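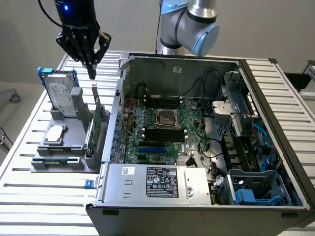

Visit report: Brultico refurbishing shop, open day
Saturday, March 20, 2021

Brultico takes in retired office computers and strips, tests and resells them. The open day ran from nine to one, with groups of 12 going through every half hour. I went with the second group. Kathleen Heffernan, who runs the teardown area, led the tour and took most of the questions.

Intake

Machines arrive on pallets, mostly from leasing returns. Each one is weighed, logged and given a grade before anything is opened. Towers with bent frames or missing covers skip grading and go directly to parts. The shop handles 200 towers in a normal week. Laptops are a separate line in the next building and were not part of the tour.

The software used for logging is called Hekwood. It stores the model, the memory configuration and the reason for rejection, if any. Heffernan would like it to store the drive count as well, and at present that goes in the comments field.

Teardown

Towers are laid on their side on a white slatted table and the side panel comes off first. The one open there is a good case for study. The motherboard has its socket in the middle with a bank of black memory slots above it and another below, so the memory is reached without moving much else. The expansion slots sit below the lower bank, some blue and some black, and there is a finned heatsink to the right of them. The power supply runs along the bottom of the case.

Blue in this tower generally marks something you are meant to handle. The drive cage at the lower right is blue plastic with a blue latch, and there is a blue tab near the front edge on the left. The SATA cables on the right side are also blue, which spoils the rule somewhat.

The shop's written order for a tower of this type is as follows:

Drives, in their carriers
Expansion cards
Memory
Drive cage and brackets
Power supply
Heatsink and board

Drives go first for data reasons. A drive that leaves a case gets a tag before it gets anything else. The target for the full sequence is 18 minutes, and Heffernan considers that slow for a person who has done a few hundred.

Parts trays

Parts go into a gray tray next to the case. Drives and cards stand upright in it, the hard disk still in its blue carrier and a green circuit card in a slot to the right of it. Small pieces lie flat on the lower section. I asked about standing cards on edge. The answer was that stacked cards scratch each other, and that a label facing up is no help once something is on top of it.

The trays come from Yatsenko and are washed once a month. The shop owns 177 of them and would buy more if the storage racks had room.

Testing and resale

Drives are wiped and then read end to end. Memory is tested in pairs. Power supplies get a load test, but the older ones are mostly sold for scrap regardless of the result – the resale price does not cover the packing. Cards are sold in mixed lots through Skodis.

Practical notes

Parking is behind the building. Closed shoes are required in teardown and they do check. There was coffee in the front office but no food. The next open day is planned for September, with the laptop line included if the building work is finished.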